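Workshop Tips

Comparing hand-held grippers at home

Updated 25/08/2024

These notes cover trying out two-finger grippers on ordinary household objects before you bolt one to an arm or lend it out for recording. They apply to the hand-held sort with a camera looking down between the fingers. We had three sets of fingers on the bench over the winter: the Trirkavis, the Fustum and a plain pair printed from the Guvero files. The handle and camera mount stayed the same throughout.

Set up one test and leave it alone

Pick your objects first and write them down. Ours were a tea towel, a mug, a metal tin, a bar of soap, a pencil and a folded sock. Swap an object halfway through and the earlier results are no use for comparison, so keep the whole lot in a box with the lid marked.

Put a strip of painter's tape where each object starts and another where it has to end up. Do the same number of tries with each set of fingers. We do 400 per set, spread over several evenings. Shorter runs made the Fustum look better than it was, as we had done all the easy objects first.

Shuffle the order. A deck of cards works well for this: assign each object a few cards and turn one over before every try.

Pads

Pads matter more than finger shape for most things in a kitchen or bedroom. A textured pad holds cloth and cardboard well. On a glazed mug the difference is smaller, and on a greasy tin there is hardly any.

Wipe pads with a cloth dampened in warm water and a drop of dish soap, then let them dry fully. Methylated spirits took the colour out of one of ours and left the edge lifting. If an edge does lift, replace the whole pad. Gluing down a corner leaves a hard spot and the grip goes off centre.

Lint is the usual culprit when a gripper that was fine yesterday starts dropping socks. Fleece and towelling are the worst for it. A lint roller is too sticky for the Fustum pads — use an old toothbrush.

Fingers

Close the fingers slowly over a sheet of paper and pull it out. It should drag evenly along the full length of both pads. If it drags at the tip and slides at the base, the fingers are toed in. Loosen the joints, square them against a steel rule and tighten again.

Check the joints for side play at the start and end of each session. Hold the handle still and push one fingertip sideways. The Trirkavis had almost none when new and a small amount after 2,208 cycles. The Guvero pair had more to begin with and stayed much the same. Write the figure on the same sheet as your results.

Cut-outs in a finger save weight and collect crumbs. Blow them out with a bulb duster before you put the gripper away.

Camera

Clean the lens last, after you have stopped handling the pads. Use a glasses cloth.

Before each run, look at what the camera gives you with the fingers open as wide as they go. Both pads should be in view, and the gap between them should sit in the middle. If one finger takes up more room than the other, the mount has twisted. Mark the correct position with a scratch or a paint dot so you can find it again.

Lock the exposure if your software lets you. With automatic exposure, a bright window behind the object will change how the object looks every time you tilt the handle. Drawing the curtains halfway helps, though full curtains and a ceiling light gave us the steadiest result.

Polished floors throw light back at the lens. Move a step or two and look again. If the glare stays beside the object, put down a matte mat, or leave it as is and note it. We kept a few runs with glare in them on purpose, since houses have shiny floors and a gripper that only copes on a grey mat isn't much good.

Controllers

The Tedesco trigger box and the stock thumb lever both open and close the fingers without trouble. The lever is quicker. The Tedesco box gives a softer close, and we cracked fewer bars of soap with it.

Whichever you use, rest after every 5 minutes of squeezing. Tired hands close late, and it shows in the results before you notice it yourself. Sleeves should be pushed up or snug at the wrist.

Working on the floor

Benches are comfortable, but plenty of household jobs are done at floor level and the gripper comes in at a different angle. Do at least a third of your tries down there.

Sit or kneel so that your elbow is free to move. Keep your knees back from the object. Clear cords and stray bits away from the strip you are using, and put your controller or second handle on the side you reach from.

Round containers are a good floor test. They offer the fingers only two narrow strips of contact, and a rim can catch the pad on the way up. Come straight down with the fingers wide, stop, then close. Approaching at a slant tends to push the container along ahead of you. With a container that has things in it, lift a finger's width, wait a moment, and only then carry it across.

The view down between the blue pads, with a brass-coloured container on the floor in the gap and a black T-shaped handheld device held across from it:

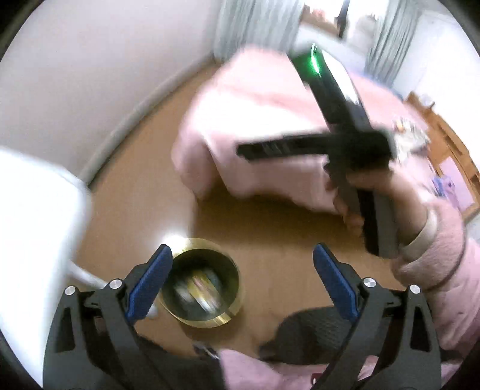 Storing the fingers between sessions

Leave the gripper open. Pads pressed together for weeks take on each other's pattern and lose some of their bite. Ours hang from a hook by the handle, with a cotton bag over the lot.

Keep spare pads flat in an envelope, out of the sun. Expect to change a set at roughly 3,000 closes, sooner if you do a lot of towelling. We changed the last Fustum set in December and wrote the date on the backing before sticking them down.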